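Home | Shop | Growing Notes | Reviews | Contact

Review: the Pendoven broadfork, one season in

Posted Jan 20, 2026 by Bernice Agyeman

I resisted buying a broadfork for years on the grounds that it looks like something you'd use to storm a castle. Then our tiller quit in June, halfway down a bed of what was supposed to become fall carrots, and I was suddenly open to medieval solutions.

The Pendoven comes in two widths. We bought the narrow one, five tines, ash handles. It arrived in a box that had clearly lost a fight somewhere along the way, but the fork inside didn't have a scratch on it. Assembly is four bolts and a wrench they don't include. The instructions cover one side of a card, and half of that is a warranty.

We grow on 40 beds, mostly clay loam with ambitions. On ground that had been worked before, the fork went in under my own weight and came back with a nice soft crack. I could do a bed before my coffee got cold, which I can't say for the tiller, given the time I spent yanking its cord. On the strip by the old lane, where the trucks used to park, I stood on the crossbar and bounced like a kid on a pogo stick and got nowhere. İlker Kaplan, who outweighs me by a fair amount, got slightly farther and then went to look at the irrigation.
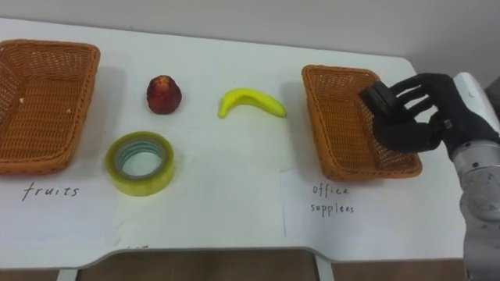 Apple on the table, "fruits" on the label.

The handles deserve a mention. They're long enough that I never had to stoop, and my back has stopped sending me letters of complaint. The finish they ship with is shiny and slick and gave me blisters the first week. I sanded it off and rubbed in linseed oil, and now they feel like handles. For this price I'd have liked somebody at the factory to do that.

Tines: still straight, after one argument with a buried fence post that the post won. Paint: gone from the bottom half by the second bed. I don't care, but you might if you plan to hang it over a mantel.

We also borrowed the Halás fork from Otakar Rusnák to compare. It's lighter and cheaper and perfectly pleasant in sandy soil. In ours it flexed in a way I didn't enjoy standing on.

The Pendoven cost us just over 200 dollars with shipping. If you have a couple of raised beds, buy a regular garden fork and spend the rest on compost. If you're growing for market on heavy ground and you're tired of small engines, get it. Budget for sandpaper.

The tiller is still in the shed, by the way. I'm told it needs a carburetor. It can wait.

Get our growing notes by email! Enter your address to subscribe. Unsubscribe any time.

© Skurkville Organic Farm | Contact us | Back to top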